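Right, a thread about the downstairs room, because three of you have asked how the great declutter is going and I keep replying with a single crying emoji.

1/ Background for new people. We've got the long room with the marble-patterned tiles, the curved white counter and the raised bit at the back. When we took it on in July it had some charm and a lot of floor. We have since used all of the floor.

2/ The rule I set was that everything gets picked up once and goes where it lives. Lovely rule. Falls apart the second you pick something up and it doesn't live anywhere.

3/ Case in point, the little tree picture. Black tree, white background, small frame. I love it. It's been on four different walls in my head and none in real life. Manolis says hang it by the counter, Rogelio says it's too small for that wall and will look like a stamp. They have both been saying this for weeks.

4/ Anyway, I took the morning for it. Kettle on at half nine, phone in a drawer, windows open. Progress as follows.

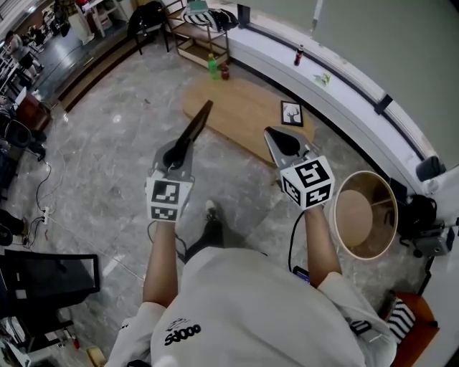
Photo: Manolis Michailidis

5/ So yes, the tree is on a board on the floor. I've decided to call that a display. The board itself is a nice light bit of wood and I refuse to throw it out, it'd make a good shelf if I ever bought brackets the right length. (I have bought brackets. They were 135 mm. I needed longer. Moving on.)

6/ Bottles! Why are there always bottles. There's a green plastic one and a small dark red one by the board, and then a fizzy drink one with a red label up on the counter. I asked whose they were and got the kind of silence you get from teenagers, except these are grown adults with pensions.

7/ New house law: a bottle can be on the counter if you are within arm's reach of it. Otherwise it's the sink or recycling. Rogelio wants an exemption for "resting" bottles. Denied.

8/ The shelf cart is my favourite thing in there and also the worst offender. It's wooden, it's got a tray at the bottom, it's brilliant, and anything put on top of it stays there until the end of time. At the moment that's the stripy bag and a green box. I could put the box away but then I'd have to know what's in it.

9/ Someone asked about the black and white stripes. The bag and the cushion on the orange chair were not bought as a set! I got the cushion from Enriquez, the one by the station, and the bag came from my sister ages later. Now they look planned and I take full credit.

10/ The orange chair stays, by the way. I know it goes with nothing. I had it out in the hall with a note on it for two days and missed it both days.

11/ Did get a price for proper cupboards along that pale green wall. Hamero wanted a deposit before they'd come and measure, Gutex came and measured and then vanished off the face of the earth. There's a place called Grernix doing plain ones at 61 cm wide, and I've been round with the tape and I THINK 6 would go in if we lose the bend at the end. Don't want to lose the bend though. The bend is the whole point of that counter.

12/ Things I'd do differently if you're starting on a room like this: begin with the floor. I started with the drawers last month, very satisfying, lined them and everything, and you couldn't tell anyone had been in.

13/ Also get a big round tub. We've got one with a cream rim and it's my "deal with it by teatime" tub. Goes in, gets dealt with, or gets moved to tomorrow's tub, which is the same tub.

14/ Backpacks need hooks. I keep saying it. A backpack on the floor by the wall breeds. Hooks are on the list under brackets (longer).

15/ Still to do: tree, bottles, green box, hooks, the step at the back wants a good sweep. If anyone's got a view on small picture versus big wall, please reply, I need a casting vote and I'd quite like it to go against Rogelio.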